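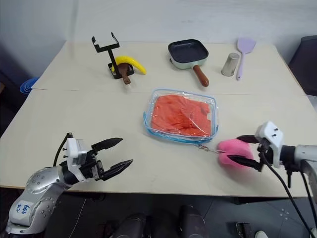
A cream-coloured table with a black stand and a banana towards the back.

Worktop and table sealing: revised guidance for shared kitchens

The Furnival housing group has changed its guidance on the care of worktops and fixed tables in shared kitchens. The new text applies to all sites from May 25, 2021 and replaces the two-page sheet issued with the tenancy pack. It covers joints, edges and cleaning products. Floors and wall tiles are dealt with separately and are not affected.

The main change concerns joints. Where two lengths of worktop meet, the old sheet asked residents to report a gap only once it could be felt with a fingernail. Site staff found that by this stage water had usually reached the core of the board, and the section had to be replaced. Residents are now asked to report any joint that looks darker than the surface on either side, or where the sealant has shrunk back from the edge. Reports should give the kitchen number and the distance of the fault from the nearest wall.

Joints will be resealed with a clear neutral-cure silicone. The surface must be left dry for four hours before work starts and must not be wiped for a further day. During that time the affected length will be taped off. The rest of the kitchen stays open, although the hob may be switched off at the wall if the joint lies within 400 mm of it.

Edges are the second point. Lifted edging strip should not be pressed back with household glue. Most glues of this kind soften at 60 degrees, a temperature easily reached beside a kettle or under a slow cooker, and the residue has to be scraped off before a proper repair can be made. Please leave the strip as it is and report it.

"Nearly every board we took out of Zelik House had failed at a joint or at the front edge," said Lacey Sugden, who manages repairs for the group. "The flat surface was sound in all of them. Resealing takes a fitter less than a morning. A new section means two visits and a week of people cooking in somebody else's kitchen."

The list of cleaning products has been shortened. Cream cleaners, bleach sprays and anything sold for descaling should be kept off worktops. Washing-up liquid in warm water is enough for daily use. Tea and turmeric stains may be treated with a paste of bicarbonate of soda, left for 5 minutes and rinsed with a soft cloth. Scouring pads of any colour will dull the finish.

Inspections will begin at Janano Court and move on to Drirkelberg Road when the ground-floor kitchens there have been rewired. Notice will be posted on each kitchen door two days ahead. Residents need not be present, but small appliances should be pulled forward from the wall so that the rear joint can be checked.

Printed copies of the guidance are held at each site office. Faults should be reported through the repairs form in the usual way, under "kitchen, fixed surfaces".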